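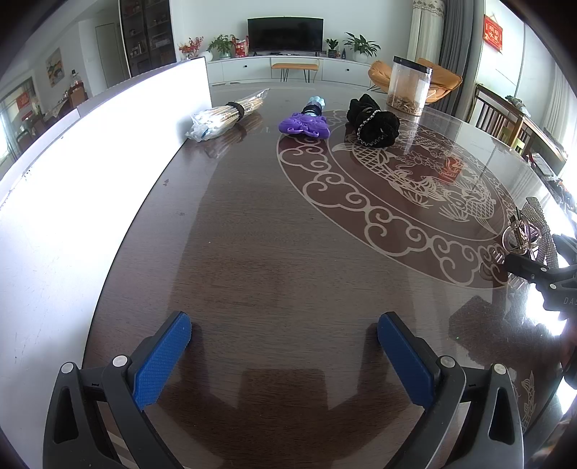 Open house at the Castolton workrooms

I almost skipped this one. It was 39 minutes on the bus, it looked like rain, and I'd already told myself I'd spend the day cleaning out my closet. But a friend had sent me the flyer twice, so off I went, and I'm so glad I did!

Castolton is the old button works behind the rail yard, and these days it's split up into rented rooms where people sew, glue, restore and repair things. Twice a year they open the doors and let the rest of us wander through. The only rule is that you sign in downstairs and wear a sticker with your name on it (mine fell off on the stairs).

I started on the ground floor with Brumik, who do upholstery. Big room, lots of horsehair, a very patient woman showing kids how to hammer tacks. I got to try webbing a stool seat and it's so much harder than it looks — you have to stretch the strap with one hand and not hit your own thumb with the other. The stool had my thumb's name on it.

Then up to Wumbei on the second floor, and this is where I lost most of the afternoon. They make hair accessories and small dress trimmings, and they use the most enormous old table as their sorting and showing table. Glossy dark brown wood, with edges that curve out, and a big oval medallion set into it. I kept wanting to put my coffee down on it and kept stopping myself. The polish is so good that things lying on it have a second, blurry self underneath.

The thing I fell for was a bunched black velvety piece, somewhere between a scrunchie and a bow, with a silver sparkly trim like a little chain curving across the front. I'm not a sparkle person! I asked Dong-geon Na, who runs the room, whether the trim goes on before or after the fabric is gathered, and he said after, always after, by hand, and that doing it the other way is how he ruined his first batch. He also had opinions on elastic that went on for a good ten minutes and I enjoyed every one of them.

There was a plastic bag of long cotton swabs too, the kind with wooden stems, held together with a black elastic band. He likes them for cleaning glue out of metal trim, where a rag just pushes it further in. I've been using toothpicks and tissue at home like a fool, so that's going on my shopping list. I never did ask what the shiny purple loopy thing with the pale blue tips was, and it's been bugging me ever since.

Last stop was Prasora, the bookbinders, up under the roof. Lovely people, but it was packed and very warm and I only managed a quick look at the presses before I needed air.

A few practical notes if you want to go to the next one, in August. Entry is free, but bring cash because only 2 of the rooms take cards. The elevator is slow and fits maybe four people. There's a food truck in the yard that does a decent grilled cheese. And go to the second floor early, before the velvet is gone — I came home with one in black and I'm already sorry I didn't get the green.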